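# Plonel two-arm bench kit for folding and table clearing: worth it, or wait?

Tags: bench automation, two-arm kits, buying advice

**dunny_brush**
Posted August 2022

I run the training kitchen and laundry at a small disability employment service. We've been offered a Plonel bench kit through Plutholm, with both arms, the enclosure and the software licence for the first year. The idea is that people in our program would teach it simple jobs by moving it through them: folding tea towels, putting cutlery and odds and ends into a sorted tray, clearing a table.

The brochure shows a very tidy white table with one blue cube on it. Our work isn't like that. We have cloths that don't lie flat, and there's always food on the table.

What I'd like to know from anyone who has one:

- Can it handle soft things like napkins and table runners, or is it only good for blocks?
- How does it go with small items in a divided tray?
- Does mess bother it? I mean crumbs, mostly. We can't clean down between every run.
- Is the enclosure needed or is it an extra I can talk them out of?
- The freight and handling on our quote is $432. Is that normal?

I've also had a quote from Hailu for a single arm, which is a fair bit cheaper. Happy to hear from people who went that way. I'm not a programmer, but we have a support worker who is comfortable with computers.

## Replies

### Marites Yap

We've had the Plonel kit for six months in a shared workshop at Lesstead, so I can answer most of this from use. I paid for it out of our own equipment budget and I don't get anything from Plutholm.

**Soft things.** Yes, within limits. The grippers close well on a folded edge and badly on a flat one. If a cloth is lying dead flat on the table, the fingers tend to skate over it. If there's a bit of rumple, they have something to pinch. A narrow strip of fabric is a good first exercise. One arm holds it, the other takes the end over. Full-size tea towels can be done but you spend a lot of time straightening, and a large tablecloth is too big for the reach.

Pick a cloth with a strong pattern for the early sessions. With a check you can see straight away when the fold has gone off square, and so can the person teaching it. We tried plain white first and everyone got frustrated.

**Trays.** Better than I expected with chunky pieces, fair with small ones. We use a light wooden tray with dividers. Leave plenty of the compartments empty to begin with, and put the tray at the back of the table so the arms come down to it from the front. Once the compartments fill up, the fingers start knocking the neighbours. Small pieces standing in a row are the hardest. I'd leave those until your people are confident.

Watch the cable that runs to the wrist. It makes a loop over the forearm and, if you reach across to the far side of the tray, the loop can drop in front of what you are looking at. It hasn't snagged on anything tall for us, but I keep cups and bowls well out to the side.

**Mess.** Crumbs don't bother the arms. They bother the table. They roll under the cloth, and they get into the grooves of the aluminium rail along the front. We brush the rail out at the end of the day with a dry paintbrush. A vacuum with a narrow nozzle also works. I wouldn't wipe it with anything wet while it's powered up, as there are round circuit board housings in front of each base, right where the water would run.

We do run crumb sweeping as a job of its own and the results are mixed. A cloth dragged by one gripper moves crumbs along without picking many up. A little hand brush in the gripper is a better bet.

**Enclosure.** Ours has a back wall and two side walls, open at the front. I'd keep it. The plain walls cut down on things in the background changing from one session to the next, and that made a difference to how well a taught job played back. People also stop leaning in from the sides. It's not a safety guard and the manual is clear on that, so you still need your own risk assessment.

**Freight.** $432 is what we were charged too, so they must have a flat rate. The crate needed two people and a trolley. They delivered to the door and no further, so ask about stairs.

**Setup.** Allow a full day. The assembly itself is simple. Squaring both arms up to the table is slow, and the instructions assume you have done it before. Do the left one completely, then copy it on the right. The mounting holes have a small amount of play in them and you'll be chasing it all afternoon if you tighten one side early.

I'll put our usual table layout in below. The tray is at the back in the centre, with the bowl and cup over to the right of it and the checked cloth in front. It suits the reach of both arms. The grippers end up working close together near the centre of the table, so when you teach a job, teach one arm to wait. The software has a pause marker for it, on the timeline under the playback window.

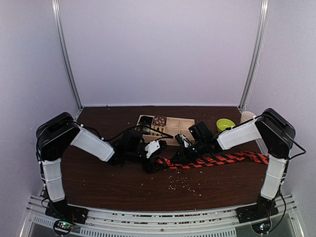

### Rhys Henare

I'll disagree with some of the above. We had a Plonel on loan and sent it back.

The hardware is fine. My complaint is the licence. The first year is bundled, then you pay annually, and without it you can jog the arms by hand but you can't save a new job. The Plutholm rep told us this when we asked directly. It wasn't on the quote. Get the second-year price in writing before you sign anything.

Support was slow as well. We had a gripper that would open but not close fully. It took three emails to get a reply and the fix was a setting. Marites may have had better luck or a better rep.

On the single arm from Hailu: we have that now. It's cheaper and the software is a one-off purchase. For putting things in a tray it does the same job. For folding it's a lot worse, for the obvious reason that nothing is holding the other end. We got by with a weight on one edge of the cloth, and later a clamp. If folding is most of your program, don't buy one arm. If it's mostly sorting and clearing, save your money.

I don't agree that the enclosure made much difference. We ran without walls against a painted brick wall and had no trouble that I could pin on it. Could be our lighting was steadier. We have no windows on that side.

Trial period is 60 days, and the clock starts on dispatch. You don't get it from the day you unpack. That caught us out.

### Marites Yap

Fair point on the licence, I should have mentioned it. We knew about it going in and had budgeted for it. I'd still want it printed on the quote.

About the wall: we have a big window behind us and people walk past it all day. That may be the whole difference.

### pegboard

Haven't used one but my cousin's school has something like it and the kids love it. I'd say go for it.

Also check if you can get a grant. Ours came through the local council for a laser cutter and the form was only a couple of pages.

### dunny_brush

Thanks all, very useful. A few follow-ups.

1. Marites, how long before someone new could teach a simple fold without help?
2. Can you stop it mid-job without losing what was taught?
3. Did either of you let people eat near it? Our kitchen bench is the only one free.

Rhys, I rang Plutholm about the licence and they confirmed what you said. They're sending a revised quote with the second year on it. I asked about the trial dates too and they said they'd "see what they could do", so I'm not holding my breath.

### Marites Yap

1. It varied a lot. Some people had a single fold down in their first session. Others took a few weeks of short goes, and one fellow prefers to run playback and tell the rest of us what's wrong with it, and that suits everybody. Keep sessions short. The arms are not heavy to guide but your shoulders notice.

2. Yes. Hit stop and the taught job stays saved. What you lose is the run in progress. After a stop, lift both arms clear of the table by hand before you start again, or the first move can drag the cloth with it. Save under a new name each time you change something. The autosave overwrites without asking.

3. We don't eat at it. If yours has to live in the kitchen, I'd want a cover over it at meal times and a rule about drinks. Plonel sell a cover. It's dear for what it is, and a fitted sheet does the job.

One more thing on cups. A see-through cup is harder than a solid coloured one, both for the person lining up the gripper and for playback. Start with a bright bowl and leave the clear stuff for later.

### Rhys Henare

On stopping: check which version of the software you get. Ours lost the pause markers if you stopped between them, and that was fixed in an update after we'd sent it back. Ask for the current one to be loaded before it ships.

If you do go with the trial, take your own cloths and your own tray to the demo. They'll offer to show it with blocks. Ask them to fold one of your tea towels twice in a row without touching it in between. You'll learn more from the second go.

### dunny_brush

Demo is booked. I'm bringing a bag of our worst tea towels and the cutlery tray. Will post how it goes.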